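The Tray from Asby

Mudassar Rind had lived in the apartment for 23 days before he set the table. Until then he had eaten standing at the counter, from whatever pan the food was cooked in.

The tray came first. It had been his mother's, bought on a trip to Asby before he was born, and it had traveled in the last box, wrapped in two bath towels. He put it down near the edge of the table and looked at it. He had remembered it as bigger. The wood grain was the same, though, the long loops he used to follow with a fingernail while he waited for soup.

His sister was driving up from Udell that evening. It was 198 miles, and she had never made the drive alone. On the phone she had said not to go to any trouble. He had said he wouldn't, and then he had gone out and bought a mat.
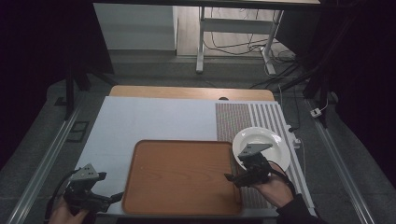 She would arrive hungry. She always did, and she always claimed she had eaten on the way. He had rice, lentils and a chicken from the market on Zwane Street, and he had told himself that if the chicken went wrong they could live on the rice.

What worried him more was the table. Their mother had been strict about tables. The plate went on the mat, the tray went to the left, and bread went on the tray and nowhere else. When he was nine he had asked why, and she told him that her own mother had done it that way. He took this as a complete answer. He still did, more or less.

He slid the plate a little toward the tray. Then he slid it back. He lifted the tray by its rim, turned it to the window and tried to find the place where his sister had once dropped a kettle lid on it. There had been shouting over that lid. He could not find a mark anywhere.
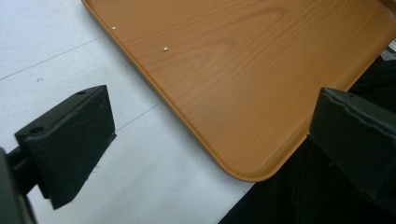

The tray, with a couple of tiny white specks near the rim.

He thought about wiping it again and decided to wait until the bread was sliced. There would only be more crumbs.

At four o'clock the phone rang. She was at a gas station outside Pradatine and wanted to know if he had any tea, because she had a box in the car and could bring it in.

"I have tea," he said.

"Good tea?"

"Tea."

"I'll bring it in," she said. "Did you ever find Mom's tray?"

He told her it was on the table. She was quiet for a moment, and he could hear trucks going by behind her.

"I thought it got sold with the rest," she said. "I looked for it, you know. I went through that whole garage."

He hadn't known. He had taken it home the week of the funeral, in April, under his coat – as if anyone would have stopped him. He had meant to mention it. Then the house was sold and it seemed late to bring it up.

"You should have it," he said. "Take it back with you."

"Where would I put it? I eat on the couch."

"So did I, until today."

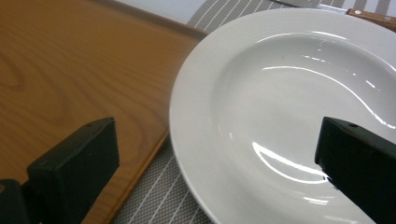
"Which side did you put it on?" she asked.

"The left. Same as she did."

"All right," she said. "Leave it there. I'm getting back on the road."

He started the rice too early and had to turn it off. He cut the bread, laid it on the tray and covered it with a dish towel. When he heard a car slow down outside he went to the door without his shoes on, and it was only a neighbor, so he stood there a while with the door open. The next car was hers.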